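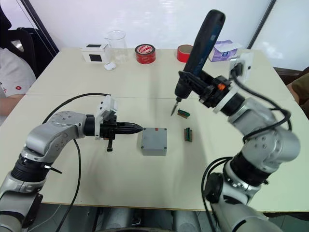 Let the Arms Have the Screws

I have put together small gray enclosures at Vaderholm for six years, and I am thrilled to hand over the screws. I mean it! Two robot arms, one with an electric screwdriver clamped to its wrist, and a couple of little green circuit boards waiting on the table. I could watch it all shift.

People on the Bratero line ask me if I'm scared. A bit, sure. But my wrist has driven corner screws for most of my adult life, and it has opinions too. On a heavy day we close 28 boxes an hour and by lunch I can't open a jar.

What gets me excited is the other stuff — the part where someone has to know how a board should sit, or why a batch from Baird always feels tight. We've carried that in our heads for years and now we get asked about it. Last week I spent 30 minutes arguing over which screw goes in first, and I loved every one of them.

I do want things from management. Put the training hours on the clock. Keep the pay grade where it is when the job title changes. Let the people at the table say when the arms are ready, before the December orders pile up and someone upstairs decides for us.

Give me that and I'll teach it everything I know.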